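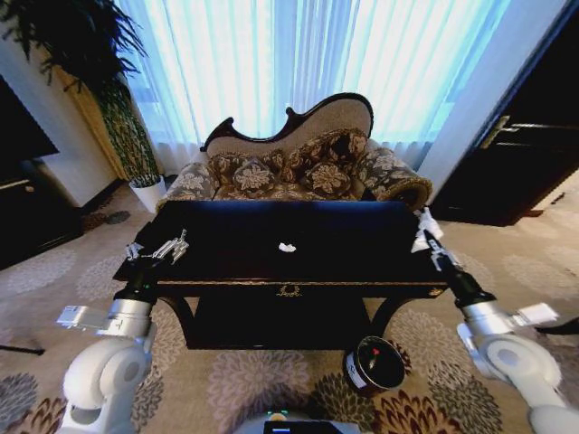
Low table, dark gloss top, curved legs.

Week 2 — Furniture styles and how to look at them

Notes typed up from the lecture, bit rough. Reading for next time is the chapter on finishes, the one in the blue reader. If your copy is missing pages see Silvana Lins before class.

Main point of today: style and age are two different questions. People mix them up constantly. A leg shape tells you what somebody wanted the piece to look like. Doesn't tell you when it was made. The same curved leg turns up on an 18th century side table and on something sold flat in a carton last September.

Cabriole leg — bows out at the knee, in at the ankle, usually out again at the foot. Name comes from a French word for a leap, think of a goat's leg. Big in the early 1700s, France and England both, then out of fashion when straight tapered legs came in, then back again in the Victorian revivals, and never really gone since. Know the parts: knee, ankle, foot. Feet vary a lot. Pad foot is plainest. Ball and claw is the one everyone remembers. Scroll foot is more French.

Apron — the rail under the top, joins the legs. Also called a skirt or frieze depending who you read. Decoration tends to go here, as it's what you see from a chair. Carving, inlay, gilt line, a mount in the middle. Wreaths are a neoclassical thing. Curved legs are rococo. Put them on one piece and you've got a mixed vocabulary, very common in revival work. Not a fault, just note it down.

The coffee table problem. Low table in front of a sofa is a late idea, no real 18th century coffee tables. So anything that height in an old style is either a later design borrowing the look, or an older taller table with the legs cut down. Look at the feet if you suspect cutting. Proportions go wrong — the ankle ends up too thick for where it stops.

Lacquer, quick version. True East Asian lacquer is tree sap, many thin coats, each one hardened in damp air and rubbed back. Slow. Europeans couldn't get the sap so they faked it with shellac and other resins, that's japanning. Then cellulose lacquer in the 1920s, sprayed, dries fast. Then polyester and polyurethane, which is most shiny black furniture you will meet. For the essay do not write "lacquer" and leave it there. Say which, or say you can't tell. Can't tell is a perfectly good answer and gets full marks if you say why.

Care, since somebody always asks. Soft dry cloth first. Barely damp if dry doesn't do it, then dry again. No silicone spray polish, it gets into cracks and causes trouble for whoever has to refinish it. Acid drinks and alcohol are the worst for shellac, a ring can form in minutes. Polyester shrugs most of it off but scratches show up badly. Keep out of direct sun, black goes brownish and the gilding dulls.
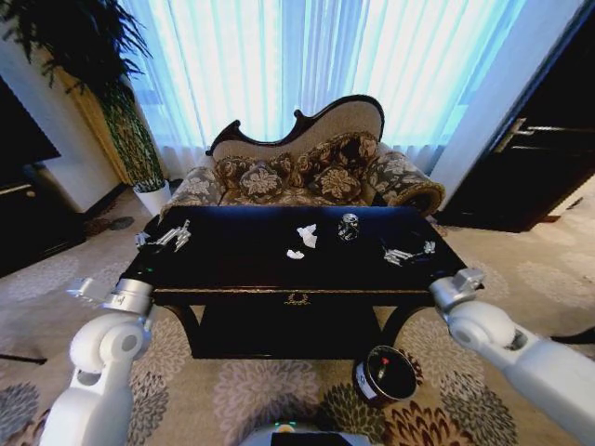 Everaldo Bastos said at this point that his aunt's shellac table had been "done" with Prosinton every month for years, and wasn't wax supposed to build up a nice surface over time? Partly, yes. A thin coat of paste wax once or twice a year is fine on sound shellac. Monthly is too much, it goes cloudy and grabs dust. Test any cleaner somewhere hidden first, inside of a leg is good.

Dating clues, in the order to check them
Underside before anything else. Saw marks, straight or circular.
Screws — slotted, cross head, hand filed?
Glue blocks, staples, stamped numbers.
Veneer thickness at an edge if theres a chip.
Labels last. They get moved about and faked.

Assessment: object report, 10 per cent of the unit total. One piece of furniture you can get at in person, not from a website. Two pages, drawings welcome, marked out of 100 then scaled. Hand in to Simone Damasceno's pigeonhole by 4 pm, not under my door please.

Next week: chairs, and why so many of them brake at the back leg.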